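Gallery: The Clear Container Method, Tried in a Real Closet
Pudcombe Home Notes, 19 January 2021

Every winter somebody rediscovers the clear container. Put everything in see-through plastic, the theory goes, and you will never again buy a second roll of tape because you couldn't find the first. I have heard this from magazines, from my sister-in-law, and from a two-hour talk at the Cevness library that I sat through to the end.

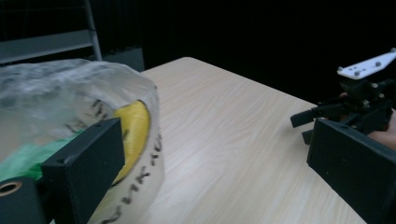
My doubts are older than the talk. Clear plastic stays clear for as long as you keep one kind of thing in it and never stuff a bag in on top. Then a bag goes over the opening, and you are looking at a crumpled bag. Through the side you get a patch of yellow and a band of green, and you can guess. A guess is what I had with the old shoeboxes, and the shoeboxes were free.

Then there is the marker. If the point of a clear container is that you can see what's inside, why does everyone end up writing on it? I'm as guilty as anyone. Writing on a curved wall is harder than it sounds, and the word runs off around the side before you finish it. Dolores Ruiz-Ortega, who gave the library talk, recommends printed labels. She also sells printed labels, from a table by the door.

I did give the method a fair try. I spent most of the holidays on the hall closet, which holds craft supplies, party leftovers, picnic things and whatever the grandchildren leave behind. What follows are my notes by shelf, for anyone thinking of doing the same before spring.

Top shelf. Light, bulky things only. Round containers look nice up here but they waste the corners, and you can't slide two of them together without a gap you could lose a flashlight in. If I bought again I would buy square.

Middle shelf. The best of the bunch, I'll admit. Anything at eye level gets used and put back. I suspect that would be true if I kept it all in paper sacks, but my husband says I should give credit where it's due, so there it is.

Bottom shelf. You look down into these, so a see-through wall does you no good at all. What you see is the lid, or whatever is sitting on the opening. I have gone back to a cardboard box down here and have no complaints.

The bags. Clear bags inside clear containers were another suggestion from the talk. One layer of plastic is easy enough to look through. Two layers with wrinkles and a ceiling light overhead is mostly shine. I kept bags for the small pieces that would otherwise roll around and gave up on the rest.

The lettering. Marker came off some of mine with rubbing alcohol and left a gray ghost on others. Test the underside first. My neighbor Iris uses masking tape and a pencil, and hers have looked fine for years.

The cost. Haddad Hardware charged me $124 for the lot, including a set of lids that fit most of what I bought. The talk's handout claimed the average household owns 1,928 "small loose items." I would like to meet the person who counted, and I'd like to know if a box of toothpicks was one item or several hundred.

So would I do it again? The middle shelf, yes. The other shelves I could have managed with what was already in the garage. The closet does look better - most closets do once you've taken everything out, thrown some of it away and wiped the shelves, and that part doesn't need any shopping.

I'll look at it again in February. If the yellow and green things are still where I put them, I'll say so on this page.

Comments and corrections can go in the box at the Pudcombe post office, as usual. Please sign them.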